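Research > Working Papers > Consumer Habits > Section 3

Reading time: 10 min
Print | E-mail

3. Materials and procedure

3.1 Choice of the drinking vessel

Earlier studies on the taste of hot drinks have mostly used paper cups, since they are cheap and can be thrown away after each session. We think this choice has a cost. People who drink coffee at home usually drink it from a cup with a handle, and the weight of the cup in the hand is a part of what they know as "coffee". In the pilot study at Clidside, several participants wrote in the comment field that the drink tasted "like from a machine", although it was prepared by hand from fresh grounds. For the main study we therefore decided to use only cups with handles, all white on the outside, and to keep the color of the surface under the cup as the only visual factor.

The surface color was changed by means of a square sheet of colored paper. We considered colored trays and also colored saucers, but a saucer touches the cup and may be felt as a part of it. A sheet of paper is flat and makes no sound when the cup is put down. It also allows the same table to be used in all conditions. The purple condition is given in Figure 2.
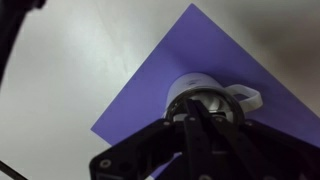
Figure 2. White cup with handle on the purple sheet, white tabletop.

The question of the angle of the sheet was discussed for a long time. A square which lies parallel to the table edge is easily read as a place mat, and a place mat carries its own expectations - a meal, a restaurant, a certain price. A turned square is less familiar, and we hoped that it would be taken simply as a colored area. We can not prove that this was the case. None of the participants mentioned a place mat in the interviews, but they were also not asked about it directly.

3.2 Participants and sessions

The sessions were held in November in a meeting room at Markum. We invited 30 adults who drink coffee at least once a day and who do not smoke. Persons with a known problem of color vision were not included. Each participant came to two sessions, and in each session tasted the same coffee on all surface colors. The order of colors was different from person to person. Between the tastings there was a pause of 10 minutes, in which water and plain white bread were offered.

The coffee was a medium roast from Arex, bought in one delivery so that all bags were of the same age. Milk and sugar were not allowed. This was a difficult point for some participants, who said they never drink black coffee, and their answers on bitterness should be read with care.

3.3 Rating scales

After each tasting the participant marked sweetness, bitterness, strength and general liking on a printed line without numbers. We prefer the open line to a scale with steps, as people tend to remember the number they gave before and to repeat it. The four lines were always printed in the same order, with liking at the end. The wording follows the Sundqvist questionnaire in its short form, with one change: the word "body" was replaced by "strength", which was better understood in the pilot study.

Print | E-mail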